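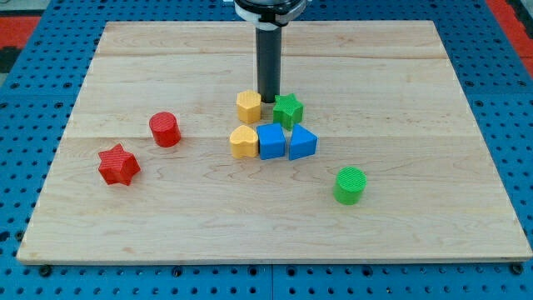 Travel Writing Workshop, Session 4: Arrivals, Bad Meals and Getting Lost

Hi all, these are my notes from Thursday plus a few things I forgot to say because we got stuck on ferries for half an hour (my fault).

We started with the arrival paragraph. Almost everyone's draft opened at the airport. Mine used to as well! I have a notebook from Stikholm with four pages on the baggage belt and one line on the harbor, and guess which one I'd like to have back. Try starting after you've put your bags down. You can always sneak the journey in later if it matters.

Then we read Judit Gál's piece on the night bus to Torkura out loud. I asked you to mark every spot where you could tell what time it was. Most of you found five or six, and she only mentions a clock once. The rest is the driver's thermos, the bakery with its lights on, the man folding up his coat to sleep on. Go back to your own draft and do the same with a pencil.

Meals. I know, I know, everybody writes about meals. The trouble with a good dinner is that "delicious" is pretty much all we have for it, so the paragraph goes soft. A so-so dinner gives you more to work with. When I was in Torkura in August I ate at a place called Stubbs three nights running, only because it was the one kitchen open past eight, and by the third night the waitress brought the soup without asking. I got 600 words out of that soup. The really nice restaurant up the hill got a sentence, and I cut it.

Prices: put them in if they surprised you, and say what you got for the money. I paid 230 for a room with a view of a parking lot and I'm still a bit sore, so that went in. Leave out the ones a reader could look up.

Rochelle Tamihana asked whether you're allowed to move things around, say, put Tuesday's rain on Wednesday. We didn't all agree. My own rule is that I'll skip a day but I won't swap two. Rochelle thinks that's fussy and she may be right, but if you do swap, be ready to tell an editor.

A word on maps and apps. Several of you plan with Plotside, and that's fine, I use it too, but its stop names have started turning up in your prose. No one walks to "Waypoint 3." Ask somebody local what they call the corner, and write that down, spelling and all.

Homework for next time:

Write one wrong turn, 524 words exactly. Yes, exactly. It's a silly number and it will make you cut something you like.

Keep it to a single afternoon, one place, and no more than two people besides yourself.

Read the Gál piece again, only the last page, and look at how little she says about the hotel.

If you're working on the long essay, the limit is still 2,000 words, and I'd like to see the first half before the second half exists. Paper copies please, double spaced, with room in the margins for my terrible handwriting.

Next session is on dialogue in languages you don't speak very well. Bring a conversation you only half understood.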